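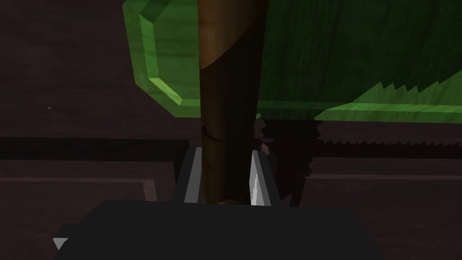 Minutes taken by Hanna Czarnecka, for circulation to the evaluation group

Review of the Favel household simulation package, 23rd August

Present: Wanda Tomaszewski (chair), Kazimiera Pawlak, Marianna Dudek, Hanna Czarnecka. Remote: Saskia Hapeta, for the vendor, Brulla.

1. Previous minutes
Accepted with one correction. The trial license covers 3 seats, and the earlier figure is withdrawn.

2. Scope of the package
S. Hapeta went through the contents. Favel supplies simulated home interiors, a two-arm robot model with parallel grippers, and a scripting layer for task definitions. Wall, floor and door finishes are varied per layout by the generator. The standard tier has 183 layouts and the extended tier has 211. K. Pawlak asked whether finishes can be locked for regression testing. They can, by fixing the seed in the layout file.

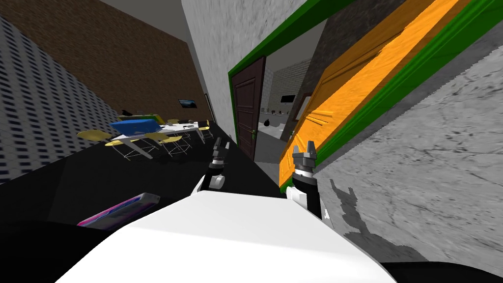

Item 2: open door in a green frame, both grippers open.

3. Trial results
K. Pawlak reported on 300 episodes run since the trial began in March. Door approach and handle reach were stable on all test machines. Contact on thin cylindrical parts was less consistent - the same grasp script gave different contact forces on two machines with identical settings. Logs have been sent to Brulla. S. Hapeta suspects the solver step size and will send a revised configuration.

M. Dudek noted jagged edges on some surfaces in the close gripper views. She considers this acceptable for motion planning but wants it fixed before any vision model is trained on the output. 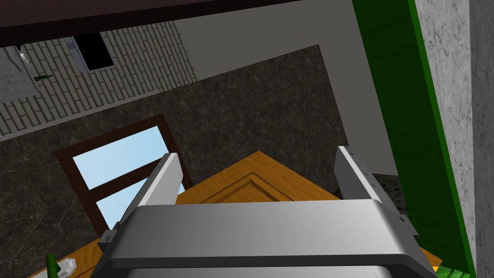
The group then discussed export. Joint states and gripper commands come out in one file per episode, and camera views are stored separately. W. Tomaszewski asked for a single time index across both. The Skumik converter already in use here can merge them, but it drops the last entry of each episode. M. Dudek will check whether this is a fault in the converter or in the export.

4. Comparison with Górecki
H. Czarnecka had circulated the feature table. Górecki has the simpler installer and weaker door and hinge models. No hinge damping can be set in the version tested. The group agreed to keep Górecki as the fallback and to stop further testing of it for now. 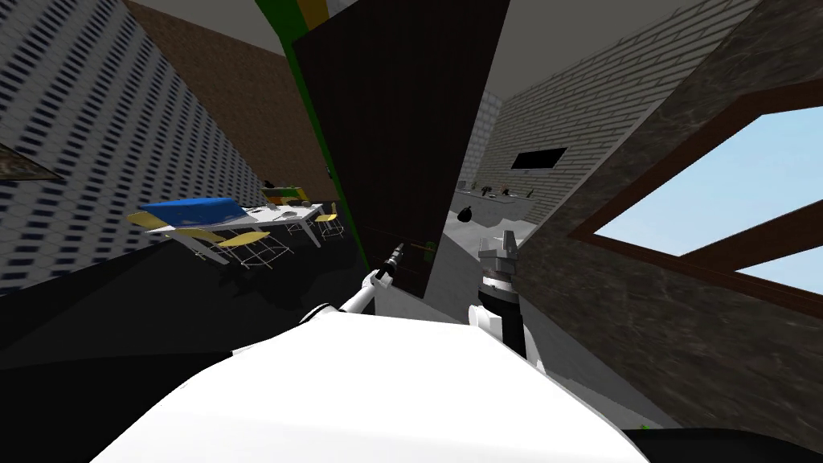

Can door handle height and hinge resistance be changed without rebuilding the layout?
Both are parameters in the layout file and are read at the start of each episode. Changing the side on which the door is hinged does need a rebuild.

5. Licensing
Seats are floating. Extended tier layouts can be added during the term - the charge is prorated. W. Tomaszewski asked for the support terms in writing before any order is placed.

6. Actions
S. Hapeta: revised solver configuration, written support terms.
K. Pawlak: repeat the cylindrical grasp runs on both machines.
M. Dudek: converter check, list of layouts with edge faults.
H. Czarnecka: update the comparison table.

Decision on purchase deferred until the repeat runs are in.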